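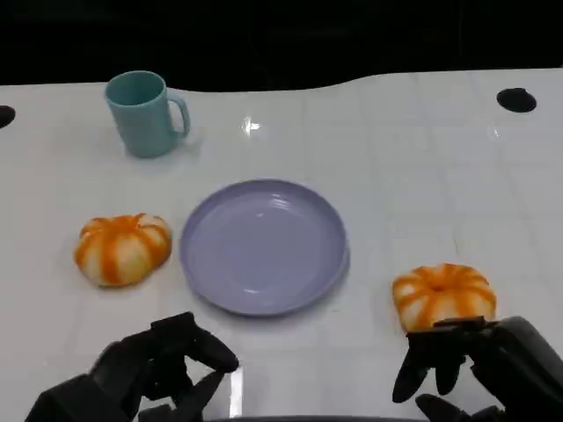

Darlene Charbonneau: We lost our tea break when the new rota came in and I didn't mind at first. By the spring I couldn't have told you the names of half the people on my own corridor.

Breaks at work: speaker notes
13 November 2021
By Tiruwork Gidey

Search this site
Go

Print this page
E-mail this page

Opening

Read Darlene's comment aloud, then wait a moment. It came in under the notice for this talk and she has said I may use it.

Say who I am. Nine years in the accounts office at Climent, the last four of them drawing up rotas. I am not a doctor or a lawyer. If anyone wants to know what their contract says about breaks, they should read the contract or ask their union rep.

Ask for hands: who had a proper break yesterday, away from the desk, with no phone? Leave time for people to think. Some will put a hand up and then take it down again.

What I mean by a break

A break is a stretch of time when no one can ask you for anything. Eating a sandwich while you answer e-mail is lunch at your desk. Waiting for a file to load is waiting.

Most of us learned to take breaks from the people we sat next to in our first job. Mine was a packing office where everyone stopped at half past ten whether they were thirsty or not. A bell went. I thought it was childish and I was 19, so I suppose I would.

The old tea break had a fixed time, a fixed place and something to hold. When offices went over to drinks at any hour, we kept the drink and let go of the time and the place. People now make a cup, carry it back and carry on typing. I do this myself on most bad days.

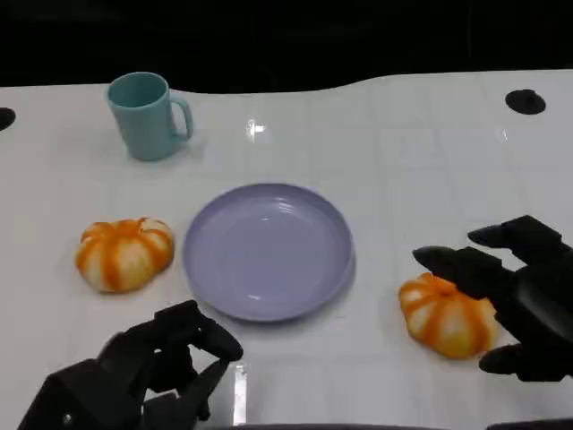

It crept in slowly at Climent. First the trolley stopped coming round. Then the kitchen on our floor was made smaller to fit in a meeting room, and there was nowhere to sit down. Nobody had decided to end the break, and no memo went out. When I asked when it had stopped I got a different answer from each person.

(If running late, skip the next bit and go to the trial.)

Short story about Ibrahim, the joinery firm, not a person – say this clearly, it confused people last time. Their workshop floor kept its morning break and their office upstairs did not. The two halves of the firm hardly spoke. When the office staff started coming down at the same time as the joiners, small problems with orders got sorted over the biscuits. I can't prove one led to the other. Their manager thinks it did.

The trial

We ran a trial last December with 62 staff over two floors. Everyone was asked to stop for 15 minutes in the morning at a time fixed by their own team. They could go where they liked so long as it wasn't their desk. Team leaders had to stop as well. That was the part that took some arguing.

At the end, 38 said they wanted to keep it. A few wanted to go back to the old way and the rest had no strong view. It was our own short form, with no outside help, so don't let anyone in the room make too much of it. Don't make too much of it myself.

What people wrote on the forms:

– The first week felt rude, like walking out on someone.
– Calls at the agreed time were the main trouble. Two teams moved their slot.
– People who work from home felt left out. A shared call was tried and most of them dropped it. They preferred to go outside.
– One person said the break made her day longer in her head. I still think about that one.

Ikechukwu Tijani ran the slots for the upper floor and has the blank forms if anyone would like a copy. Give out his address at the end, not now, or they will all start writing.

Things that went wrong

I set the first timetable by myself and it clashed with the post. I sent a reminder each morning, and by the second week people were telling me it felt like being called in from the playground. I stopped sending it. Attendance stayed much the same.

I also forgot the cleaners, who start before us and whose break falls at a different hour. They should have been asked at the start. Say this plainly and don't rush it.
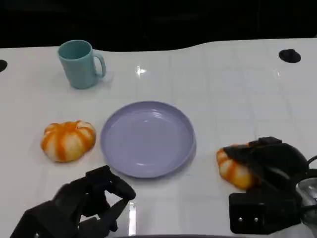
Trying it where you work

Pick one team to start with. Let them choose the time. Put it in the shared diary so that meetings can't be booked over it.

Find somewhere with chairs. A landing will do.

Leave it a month before you ask what anyone thinks.

If your manager is doubtful, ask for a trial with an end date.

Questions

Likely ones: smokers, part-time staff, and who pays for the milk. On the milk, we each put in a small sum and it is always short by the end of the month.

Emiliano Contreras has the hall keys and needs us out by nine. Chairs go back along the wall.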